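Workshop notebook – 1/35 recovery tractor and trailer, Stustura yard diorama

July 20, 2026

Carrying on from the May entry, which stopped with the trailer bed warped and the tractor hull closed up but unprimed. Everything below refers to the Birov tractor kit, the Rakeck resin trailer and the Bedoya wheel set. The base is the Stustura depot yard, loading ramp side.

Trailer bed first. The warp was along the long axis, with both ends lifting. Hot tap water did very little. Water just off the boil, in the roasting tin, softened the resin enough to press it against the float glass with the steel rule on top. Left it overnight under the two old transformer cores. In the morning it sat flat except at the rear left corner, which rocks if pushed. I am not chasing that. The wheel bogie pulls the corner down when it is pinned, and the pin is 1 mm brass so it will hold.

Casting gates removed with the razor saw, then 240 and 400 wet. The gate on the underside of the drawbar takes part of the bolt detail with it whatever you do. Replaced two bolt heads with punched discs from 0.25 mm card. Anyone building a second one should saw well clear and file down, as I went in too close on the first cut and had to fill. Filler was the usual two-part. The thin putty shrinks on this resin and I will not use it again for anything deeper than a scratch.

Axles. Rakeck supply the axles as cast resin rod. They are straight but they will not stay straight with the Bedoya wheels on them, which are solid and heavy. Replaced both with brass tube, 2 mm outside, and a steel wire core. The Bedoya hubs are bored slightly under that, so they were opened with the tapered reamer by hand, a few turns from each side, checking on the tube each time. One hub split. It closed again with thin superglue and the split faces inwards.

Track width measured after dry fitting: 39 mm over the outer tyres, which agrees with the drawing. The kit parts unmodified came out wider, the stub ends being left too long. Trim the stubs before gluing the spring packs, not after. I did it after and took a leaf off one spring.

Tractor. Hull seams were rubbed down last month and looked sound until the primer went on. Then a line showed along the left sponson, front to back, and a smaller one under the engine deck. Scraped back, ran black superglue in, sanded after ten minutes before it got too hard. Second coat of primer is clean. The engine deck grilles are the etched ones from the Birov box. They sit proud of the surround by the thickness of the fret, so the surround was built up with stretched sprue. It reads as a weld bead under paint, and the real deck has one there, so I left it.

Track links. The instructions give 3 spare links for the rack on the rear plate, and my sprue had the full number. Two of the guide horns were short shots. Those two went on the bottom run where the mud will cover them. Sag was set over a rolled strip of foam while the cement was soft, foam taken out after an hour. Left run is better than the right. The right side has a slight kink over the third return roller. It will be on the far side from the ramp.

Paint. Base coat is the mixed grey-green, jar 316 on the shelf. The label is coming off, so the recipe again: five parts dark green, two parts mid grey, one part buff, thinned half and half with lacquer thinner. Sprayed at low pressure from close in for the panel centres, with the edges left darker. It dries lighter than it looks in the cup. Test card is taped inside the cupboard door next to the May one, and the two match under the daylight lamp. Under the ceiling tubes the new one looks bluer. Judge it under the lamp only.

Masked the cab windows with the supplied masks. The side ones are slightly small, leaving a hairline of bare plastic round the glass which takes overspray. Liquid mask round the edge with a cocktail stick fixed it. Peel while the paint is still a little soft or it tears.
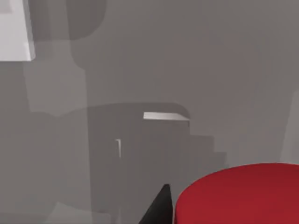 Render: red cylinder, black gripper finger alongside, grey ground.

Decals. The Birov sheet is thin and silvers badly on anything short of full gloss. Gave the hull two coats of gloss varnish, a day between them. Softener was brushed under each decal and again over the top after it had settled. The unit marking on the rear plate has to bend over the tow bracket base. It was cut in two pieces and laid separately, with the join behind the bracket. Trailer plates are from the spares folder, as the Rakeck sheet had yellowed. Sunlight on the window for a week brought some of the yellow out of the remaining ones, and I have kept them for something else.

Washes. Oil wash over the gloss, dark brown with a little black, pinned into the corners with a fine brush and not flooded. Excess drawn down with a clean flat brush just damp with white spirit. It needs a full day before the matt coat. Last time I gave it an evening and the matt coat lifted it into a haze on the glacis, and that cost a weekend. The wash went on the trailer as well, heavier on the ramps.

Wood on the trailer bed. The planks are cast in one piece with fairly good grain. Base of pale sand, then separate planks picked out in three tints, then thin grey over the lot until the tints only just show. Scratches were done with a sharp pencil and the edge of a scalpel. The temptation is to put too much on. If it looks finished under the lamp it will look overdone on the shelf. Stopped at two passes of pencil.

Tie-down chain. The chain in the Rakeck kit is too coarse, more like a ship's. Used the fine blackened stuff from the jewellery drawer. Cut in equal lengths by hanging them all off one pin and snipping across. The ratchet binders are Bedoya castings, and they need the eye drilled 0.4 mm. The metal is soft and the bit wanders, so mark with a needle first. Broke one bit. There are two left in the tube and the next order should include a packet.

Base. The yard slab is 10 mm foam board faced with a skim of plaster, scribed while damp for the expansion joints. Scribing dry crumbles the edges, which is fine for the corner by the drain and nowhere else. Sealed with thinned white glue before painting. The first piece was not sealed and the plaster pulled the pigment out of the paint in patches.

Slab colour is three greys and a buff, sponged, then a very thin brown filter. Oil stains are gloss varnish with a touch of dark brown, put down in small amounts where the tractor would stand between jobs. Tyre marks were made by rolling a spare Bedoya wheel through dark pigment and along the slab against a rule. Practise on card first. The wheel picks up too much on the first turn and prints a blob, so start it off the edge.

The loading ramp is balsa core with card faces. The concrete edge strip was chipped with the tip of the tweezers. The steel nosing is plastic angle painted dark brown, with graphite rubbed along the top edge. It came out well and took very little time.

Grass at the fence line: static fibre, 4 mm over 2 mm, pale straw and mid green mixed in the applicator cup. Put down in small patches with matt medium. PVA dries shiny on this surface. The fence posts are still to do. I had planned to use the etched mesh, but it is too regular next to the rest, and I will try weaving from fine wire on a nail jig. If the wire version takes more than an evening, the etched mesh goes in with a few strands bent.

Fitting the load. The tractor sits on the trailer with its tracks just over the outer planks. Dry run showed the front idlers touching the headboard. Moved the tractor back until the drawbar started to lift, then forward again slightly. Position marked with tape on both sides. It will be fixed with two screws up through the bed into nuts set in the hull floor. The nuts are already in, bedded in epoxy. Do not drill the bed from above as the resin chips out around the hole on the exit side. Drill from below with scrap wood clamped on the top.

Weight check: the trailer with tractor on it can be lifted by the drawbar without anything flexing. The base will take it. The screw from the trailer axle into the slab is probably unnecessary but will go in for transport.

Problems still open:

Right-hand track kink, see above. Leave.

Headlamp lens on the tractor fogged by superglue. Polished with toothpaste on a cotton bud, improved but still cloudy. Replace with a drop of clear resin if there is any left after the puddles.

Trailer rear lamps missing from my Rakeck bag. Turned a pair from clear sprue in the drill. They are a shade undersize. Paint clear red over silver.

The matt varnish bottle is near the end and the last of it is grainy. Strain before use or open the new one. The new one is a different batch, so try it on the test card before it goes anywhere near the hull.

Compressor trap had water in it again. Drain at the start of each session and write it on the board.

Next session: matt coat on both, pigments on the running gear, wire fence trial. Pigments fixed with white spirit only, applied from the side so it creeps in. Tools have been put back except the tapered reamer, which is in the ultrasonic tray with the airbrush needles. The roasting tin needs scrubbing before the next resin job, as the old release agent leaves a film on the water.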